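Skirneo Publishes Maintenance Routine for Two-Finger Hand-Held Grippers

USTUMSIDE - Skirneo has released its workshop routine for looking after paired hand-held grippers, the kind an operator carries one in each hand to record picking and sorting tasks in ordinary rooms. The routine was written by Noémi Kelemen and Declan Wainwright and is free to download from this month, September.

It covers the two places where wear shows up first: the blue grip pads and the pivot screws in the finger joints.

Pads are wiped with a damp lint-free cloth before each session and left to air dry. Both pads on a gripper are changed together, even when only one looks worn. A new pair is set with the fingers closed on a strip of paper, and the paper should drag evenly along the full face of the pads.

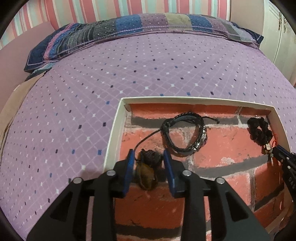
Thin items are the hardest test of pad alignment. "Cord and small beads will find any gap you leave," said Kelemen. "If the pads meet at the tips first, a necklace slides out as you lift. We check with cord before we check with anything else."

Pivot screws are tightened by hand with a short driver, then backed off until the finger swings freely under its own weight. Skirneo asks owners not to use thread-locking fluid on the pivots - it creeps into the joint and makes the finger stick. The full check has 12 steps and needs 2 tools.

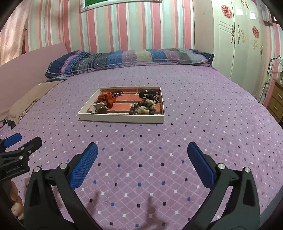
The left and right grippers are serviced as a pair and kept together in the log. Fingers are opened fully and closed fully before work starts, and the readings at both ends are written down. Soft items such as scrunchies are used for the second test, as they show whether the fingers close with too much force.

Wainwright drew the routine from 660 service entries kept at the company's Susteditz workshop. Of these, 656 were closed without sending a gripper away for repair. The other four needed new finger plates.

Printed copies can be requested from Beryl Fairclough at the Ustumside office. Replacement pads are stocked by Khoury and ship in matched pairs.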